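Subject: Re: [prondham-growers] Pears dropping early, again
To: prondham-growers list

On a morning in September, a list member wrote:
> Second year running I've lost half the crop before it's ripe. They
> come off green, hard as golf balls, and the ones I leave on the tree
> go brown at the core while looking perfect from outside. I have been
> told (a) water more, (b) water less, (c) it's the tree, get rid of
> it. Tree is maybe 16 years old and otherwise healthy. Does anyone
> here get an edible pear off their own tree, and if so, how?
>
> Also, is the Greltix spray worth the money?

Yes, I get edible pears. It took me a good many autumns of inedible ones, and my household still approaches the fruit bowl with caution.

I think you have two separate troubles and they've been stapled together. The green ones dropping in early summer are just the tree doing its own thinning. Mine set 703 fruits one spring (I had a sprained ankle and a lawn chair, and the tree was right there) and by July it was carrying 316. I took that as a personal insult at the time. The 316 were a decent size, and the year before, when I'd fussed and fertilized and kept nearly everything on, I got a wheelbarrow of things the size of walnuts and a broken branch.

If they're still coming down in August, then I'd look at water, and I'd look at whether you are the sort of person who forgets for three weeks and then floods the place out of guilt. I am that sort of person. A slow soak once a week in dry spells has done more for my tree than anything I ever bought in a bottle. Cut a few of the fallen ones open, too. A tunnel with something unpleasant living at the end of it means codling moth, and you can stop blaming the hose.

The brown cores are the other trouble, and I'd bet you are picking too late. Most pears ripen from the inside out. If you wait on the tree for the outside to feel ready, the middle went over a week ago. Every book says this and I read it in several of them and went on waiting anyway, since a fruit that has to be picked unripe seemed like a printing error.

The test I use: lift the pear in your palm until it's sideways. If the stem lets go of the branch, pick it. If you have to twist and argue, come back in a few days. Don't squeeze them. Then put them somewhere cold. For a Bartlett a few days in the fridge will do it, and the winter kinds want several weeks. You didn't say which you've got, and it matters, so have a look for the old tag before you do anything else. 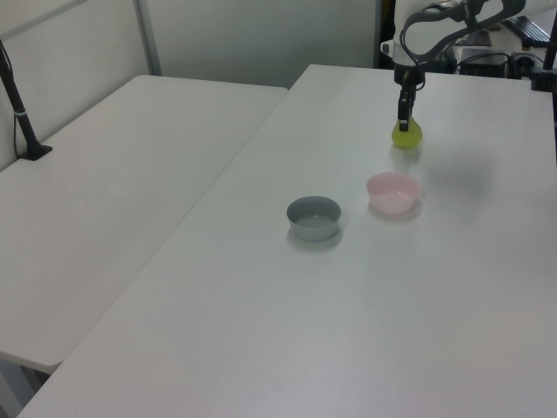 Bringing them indoors to finish is where I lost the next couple of crops. I used to heap them in the big mixing bowl, and the bottom layer turned to soup while I was admiring the top one. These days I take out only what we'll eat that week and set them in one layer on the kitchen counter, away from the stove. Small bowls are better than one big one if you must use bowls, something like the gray and pink pair there, because you can't physically bury anything in them. Press near the stem once a day. When it gives a little, eat it that day – not the next day, when you'll have a pear-flavored sponge.

On the Greltix: I bought a jug and used it one season. I couldn't see any difference between the side I sprayed and the side I didn't, apart from the smell, and the dog wouldn't go near either. Someone from the Surnska end of the valley swore by it on this list a while back, so it may be that I have the wrong tree, or the wrong dog.

I'd say don't cut yours down. Sixteen is young for a pear. The old one behind the Sfakianakis feed store was dropping fruit on parked cars when I moved here and it's still at it, and as far as I can tell its entire care program is exhaust fumes.

If it helps, I have a spare picking pole, the kind with the canvas bag on the end. You're welcome to borrow it through October. The bag has a hole in it that fits exactly one pear, so stand to the left.

--
prondham-growers: 534 subscribers, mostly lurking
To unsubscribe, reply with the word STOP in the subject line
Plant swap offers go to the swap list, please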